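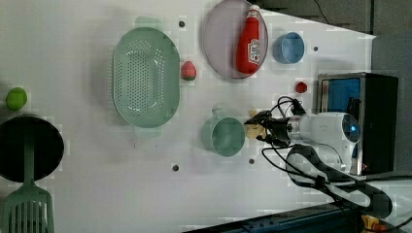 Mint-green oval colander with a small toy strawberry.

Section 3: Setting up your sprouting station

Okay, the seeds are here and you want to get going. I wrote this part of the Illel home sprouting guide after doing it wrong in my own kitchen for most of a winter, so please borrow my mistakes. You'll need a wide colander, a bowl it can sit in, a clean cotton cloth, and a packet of seeds. I use the Estero mung beans for a first batch (they're forgiving!) and save the fussier Kestov alfalfa for later.

Before you start

Wash everything in hot soapy water and let it air dry. Check the holes in your colander against your seeds. Mung beans and lentils stay put in nearly anything, but alfalfa and clover will slip straight through and down the drain, so line the colander with cheesecloth for those.

CAUTION: Only use seeds sold for sprouting. Garden seeds can be treated with stuff you do not want to eat.

Soaking

1. Measure out 3 tablespoons of mung beans. I know it looks stingy. They swell up like crazy, so trust me on this one.

2. Pick out any broken beans, bits of stem, or little stones.

3. Rinse under cold water, then tip the beans into a bowl with 300 ml of cool water.

4. Leave them for 12 hours. I start mine after dinner and they're ready when I'm making coffee.

Note: If your kitchen gets above 25 degrees Celsius, put the bowl in the coolest corner you've got. On top of the fridge is a bad spot — mine is toasty up there.

Draining and growing

5. Pour the soaked beans into the colander and rinse until the water runs clear.

6. Give the colander a good shake, then tilt it over the sink for a few minutes. Beans sitting in a puddle go sour and you'll smell it.

7. Spread the beans out in a thin layer. A wide, shallow colander is lovely for this.

8. Set the colander over its bowl, lay the damp cloth on top, and move the whole thing out of direct sun. The cloth keeps the light off, and light makes mung sprouts a bit bitter.

9. Rinse and drain every morning and every evening. Empty the bowl each time, too.

Note: You'll see tiny white tails first, then proper sprouts a few days in. Fuzzy white hairs right on the roots are normal and mostly vanish when you rinse. Gray or black fuzz, slime, or a nasty smell means the batch goes in the trash.

Harvesting

10. Taste one when they look long enough to you, then give the batch a last rinse.

11. Dry them well. I roll mine in a dish towel — the Hassanpour salad spinner works too, if you have one.

12. Store them in the fridge in a lidded box lined with a paper towel, and use them within a few days.

CAUTION: Raw sprouts can carry germs even when they look perfect. Cook them through for small kids, older folks, and anyone who's pregnant or has a weak immune system. I toss mine into a hot stir-fry until they're steaming all the way through.

For cleaning the colander between batches, go to Section 4.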